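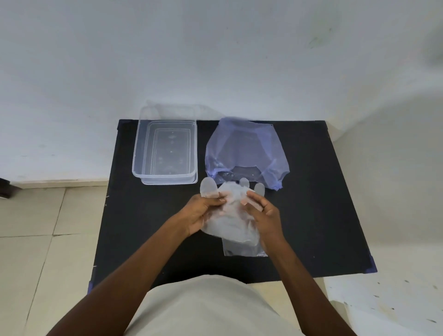
Handling a plastic glove at the black table.

News > Members > Kitchen and Table

The henna evenings are coming back

5 min read
14 shares | 3 comments

After a long pause we will again hold the henna evenings in the back room of the Dirkari center, starting this month. Many members asked for them during the summer, and I am happy that I can finally write the details and not only "soon, soon" as I did in August.

For those who are new: the henna evening is a small class. We mix the paste together, fill the cones, and practice first on paper and then on the hand. The teacher is again Jamila Howlader, who learned from her aunts and has decorated the hands of many brides in our town. She is patient with beginners. She is less patient with people who look at their phone while the paste is resting, so please be warned.

What is different this time

We will use only natural henna powder. Last year somebody brought ready cones from a shop, and the paste in them was very black. Jamila does not want these in the class. Natural henna gives an orange color first, and it becomes brown over the next day or two. If a paste promises a black color in one hour, it may contain a hair dye chemical which can burn the skin, and for children it is especially bad. Please leave such cones at home, also if they were a gift.

The powder we buy is sifted fine, but we will sift it again through a piece of nylon stocking. One small lump is enough to close the tip of a cone, and then the line breaks in the middle of a flower. I speak from experience. For the liquid we use lemon juice and a little sugar, and a few drops of lavender oil. The paste must rest for some hours in a warm place, so Jamila will prepare one bowl at home before the class and we will mix a second bowl for you to take with you.

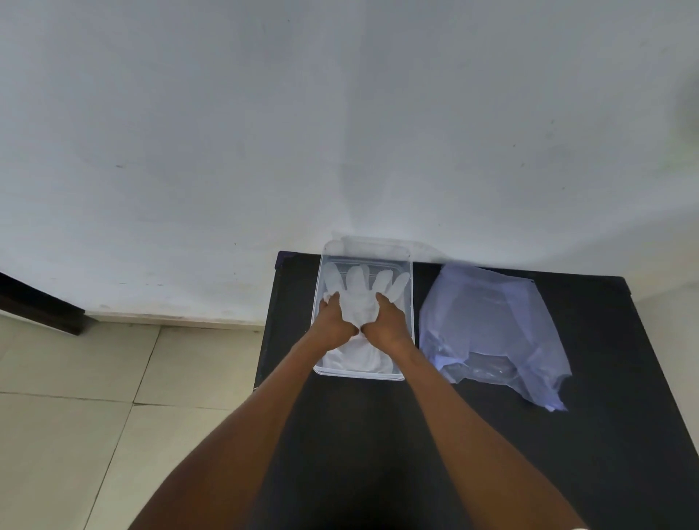 White wall and pale floor tiles.

Cost and places

The fee is 300 for one evening, or 2000 for the whole course, and the powder and the cones are included. We have 10 places. In the last course we accepted everybody who came to the door, and it was too crowded, with people waiting a long time for their turn with the teacher. So this time please write your name on the list at the front desk before you come. If you cannot come, tell Asanka Biswas and he will call the next person.

What to bring

An old shirt or an apron, an old towel, and a pen with a drawing book. Henna does not wash out of cotton, and I have two pillowcases to prove it. If you have thin gloves at home, bring a pair for the mixing, because orange palms are nice at a wedding but not everybody wants them at the office.

After the class do not wash your hands with water for the rest of the evening. Let the dry paste fall off or scrape it with a spoon, and rub a little coconut oil on the skin.

One more request. Asanka is collecting old patterns for a small booklet. If your mother or grandmother had a design she always made, please draw it for us, even badly. Write under it the name of the village or town, and what she called it. He already has a very beautiful vine from the Tremblay street families and a peacock which looks more like a chicken, but we love it.

September 2022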